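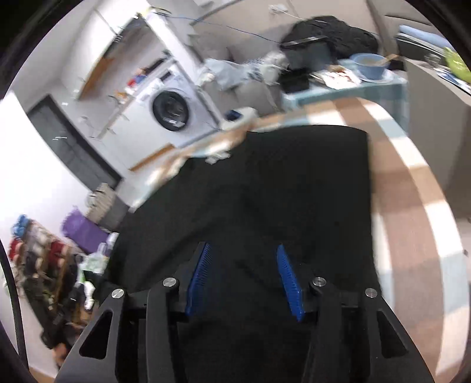

第6章 部屋を使い分ける――洗濯・食事・床の仕事

この章で学ぶこと
・一つの部屋で行われる家事を、場所と時間に分けて整理する
・水平な面(床、机、棚、機器の上)の使われ方を調べ、記録する
・大きな布を床で扱うときの準備と手順を身につける
・食べ物を置く面と、洗濯物や包装材を置く面を区別する

この章で使う用語
作業面 仮置き 定位置 動線 地の目 巾木

第5章では、間取り図を読み、部屋の広さと家具の寸法の関係を調べた。図の上では、台所は台所、居間は居間と名前がついている。しかし実際の住まいでは、一つの部屋がいくつもの仕事を引き受けている。洗濯機が食卓のすぐ近くにあり、食卓の上には食器と書類が並び、床は布を広げる場所になる。家事は部屋の名前どおりには行われない。

本章では、専用の洗濯室や作業室をもたない住まいを前提にする。集合住宅の多くはこれに当たる。限られた面積の中で、どの面を何に使い、使い終えたらどう戻すかを考えていく。

6-1 1407号室の日曜日

ウィクリフ・ウリオは、集合住宅ゼタムの1407号室に住んでいる。玄関を入ると短い廊下があり、その先が台所と居間を兼ねた一室である。洗濯機はこの部屋の壁ぎわに置かれている。同居人のリマンタス・ヨーギは早番の仕事をしており、日曜日だけ昼に家にいる。そのため、二人の家事は日曜日に集中する。

ある日曜日の記録を、ウリオ自身のメモから引用する。

「朝、洗濯機を回す。待っている間に食事。机の上に昨日の郵便物があったので端に寄せた。カーテンにする布を裁ちたいが机では足りない。床を掃いてから広げた。広げたところで洗濯が終わった。干しに行くには布をまたぐしかなく、いったんたたんだ。たたんだら印がずれた。昼過ぎにやり直し。」

メモは短いが、ここには本章で扱う問題がほぼ含まれている。

第一に、面の取り合いである。机は食事の場所であると同時に、郵便物の置き場になっていた。郵便物を端に寄せれば食事はできるが、郵便物そのものは片づいていない。

第二に、時間の重なりである。洗濯機が動いている間に別の仕事を始めるのは自然なことだが、洗濯が終わる時刻は決まっている。床に布を広げる前に、残り時間を見ておく必要があった。

第三に、動線の遮断である。動線とは、人が家の中を移動するときに通る道筋をいう。ウリオは洗濯機からベランダへの動線の上に布を広げた。家具は動線を避けて置く人でも、床に一時的に広げるものについては考えずに置いてしまうことが多い。

翌週、二人は順序を変えた。洗濯を先に終え、干してから床を掃き、布を広げた。食事は布をたたんだあとにした。所要時間は前の週より短くなったが、ヨーギは「昼食が遅すぎる」と書き残している。順序の変更には、たいてい別の不便がついてくる。二人はその次の週、布の作業を夕方に回した。

6-2 水平な面はすべて置き場になる

住まいの中の水平な面を書き出すと、机、いす、棚板、洗濯機の上、キャビネットの上、調理台、窓台、床などがある。これらはすべて物を置くことができる。置くことができる面には、いずれ物が置かれる。

面に置かれた物は、次の三つに分けて考えるとよい。

使用中の物
いま行っている仕事に必要な物。食事中の鉢と皿、裁断中の布とはさみなどである。仕事が終われば使用中ではなくなる。

定位置の物
その面を置き場と決めて置いてある物。洗濯機の上の棚に洗剤をそろえておく、キャビネットの上にたたんだタオルを置いておく、といった場合がこれに当たる。住んでいる人が置き場を答えられることが条件である。

仮置きの物
使っておらず、置き場も決まっていない物。包み紙、空き箱、開けた封筒、帰宅したときに下ろしたかばん、まとめた袋などが代表的である。

仮置きの物が多いこと自体は、だらしなさの証拠にはならない。買い物から帰れば荷物は一度どこかに下ろすし、箱を開ければ包装材が出る。問題になるのは、仮置きの期間が延びて、次の仕事に使える面が減ることである。

机と床では、仮置きの物の動き方が異なる。机の上の物は、食事のたびに端へ寄せられ、重ねられ、下の物ほど見えなくなる。床の物は歩くときに避けられ、壁ぎわや家具の脇へ移っていく。どちらも少しずつ動くだけで、面の外へは出ない。面の外へ出すには、捨てる、しまう、洗う、渡すのいずれかを選ばなければならない。

棚板についても触れておく。洗濯機の上の空間に棚を設けると、床の面積を増やさずに収納を得られる。ただし、洗濯機の前に立って手が届く高さかどうか、ふたや扉の開閉を妨げないかどうかを確かめる。前面に扉のある機種では、扉を開いたときに必要な奥行きも見込んでおく。洗濯中は振動が伝わることがあるため、倒れやすいびんや丸い小物は縁のある容器に入れて置く。

6-3 床で布を扱う

カーテン、シーツ、テーブル掛けなどの大きな布は、机の上では全体を広げられない。机から垂れた部分の重みで布が引かれ、寸法がくるう。床であれば全体を平らに置くことができ、端から端まで一度に測れる。

床で布を扱う前に、次の準備をする。

1 床を掃き、続けて乾いた布でふく。板張りの床では、板の継ぎ目と巾木のきわに糸くずや砂がたまる。巾木とは、壁の下端に取りつけた細い板のことで、掃除のときに壁を傷めない役目をもつ。

2 床に残った紙や包装材を取り除く。布の下に入り込むと、そこだけ盛り上がる。布の上に載っていれば、印をつけるときに見落としのもとになる。

3 床の水気を確かめる。洗濯機や流しに近い場所では、しずくが落ちていることがある。

4 布の向きを決め、壁や板の継ぎ目に一辺をそろえる。板張りの床の継ぎ目はまっすぐなので、定規の代わりに目安として使える。

黒や紺などの濃い色の布は、糸くずやほこりが目立つ。その一方で、しわや織り目は見えにくい。部屋の明かりの下では平らに見えた布が、窓からの光を横から受けると、しわの影がはっきり現れることがある。濃い色の布は、できるだけ日中に、光が斜めに当たる向きで広げて確かめる。ただし強い日ざしが床に落ちている場所では、明るい部分と暗い部分の差が大きくなり、チャコの線を見失いやすい。薄いカーテンを引いて光を弱めるか、布の位置をずらすとよい。

布を広げたら、中央から外側へ向かって手のひらでなでる。端を引っ張って伸ばしてはならない。引くと地の目がゆがむ。地の目とは、織物のたて糸とよこ糸の方向をいう。なで終えたら、四隅に文鎮などの重しを置き、対角線の長さを測って比べる。二本の対角線の長さが等しければ、四隅は正しくそろっている。

縫い代の扱いは第7章でくわしく述べるが、ここでは仮の値として、上下に50ミリメートルずつの余りをとるものとする。洗うと縮むおそれのある布では、裁つ前に一度水に通し、乾かしてから測る。

床での作業は膝と腰に負担がかかる。膝の下に折ったタオルを敷き、同じ姿勢を長く続けない。はさみや針は布の上に置いたままにせず、針山と箱に戻してから立ち上がる。

6-4 食べ物のある面

食卓が作業台を兼ねる住まいでは、食べ物と食べ物以外の物が同じ面に載ることがある。衛生の点から、次のことを守る。

食べかけの料理を机に残したまま、布や洗濯物を扱わない。布をはたくと繊維やほこりが舞い、ふたのない鉢に入る。席を離れるときは、料理を冷蔵庫に入れるか、ふたをする。鉢の下に皿を敷いておくと、こぼれた汁が書類に広がるのを防げるが、ほこりは防げない。

外で持ち歩いたかばんは、食卓に置かない。かばんの底は、床や乗り物の座席に触れている。いすの背や壁のフックなど、かばんの定位置を別に決めておくと、帰宅後すぐに下ろせる。

食品の包み紙や袋は、食事の終わりに食器と一緒に下げる。包み紙だけを残すと、汚れたものと汚れていないものが混じり、あとで一枚ずつ確かめることになる。

汚れた洗濯物は、かごに入れて洗濯機のそばに置く。食卓やいすの上には置かない。乾いた洗濯物をたたむ場合は、机をふき、水気がなくなってから行う。

6-5 調べる、書きとめる

ここまでに学んだ見方を使って、自分の住まいの一室を調べてみよう。記録は、次のページの記録表に書く。他の家族が使っている部屋を調べるときは、先に了解を得ること。

調査の手順
一室を選び、簡単な平面図をかく。扉、窓、洗濯機や流しなどの水を使う設備を書き入れる。
水平な面をすべて図に書き入れ、面ごとに、使用中の物、定位置の物、仮置きの物の別を記す。
同じ面を、朝と夜にもう一度見る。載っている物が変わった面に印をつける。
人がよく通る道筋を線で書き、床に物を広げられる範囲を斜線で示す。

記入の例を、ヨーギの書いた表から抜き出して示す。

面:食卓
朝:鉢、皿、紙類(仮置き)
夜:紙類(仮置き)、かばん(仮置き)
気づいたこと:紙類は朝と同じもの。位置だけ変わっている。

面:床、窓側
朝:なし
夜:布(使用中)
気づいたこと:ベランダに出る道筋と重なる。

面:洗濯機の上の棚
朝:洗剤、小物(定位置)
夜:同じ
気づいたこと:小物の一部は、なぜここにあるのか自分も同居人も答えられなかった。仮置きに訂正。

最後の行のように、書いてみてから分類が変わることはよくある。消さずに線を引いて訂正し、もとの記入も読めるようにしておく。

次の節からは、この記録をもとに、面ごとの使い方を決めていく。はじめに洗濯機のまわりを取り上げ、洗う前の物、洗い終えた物、たたんだ物の三つを、どこに置くかを考える。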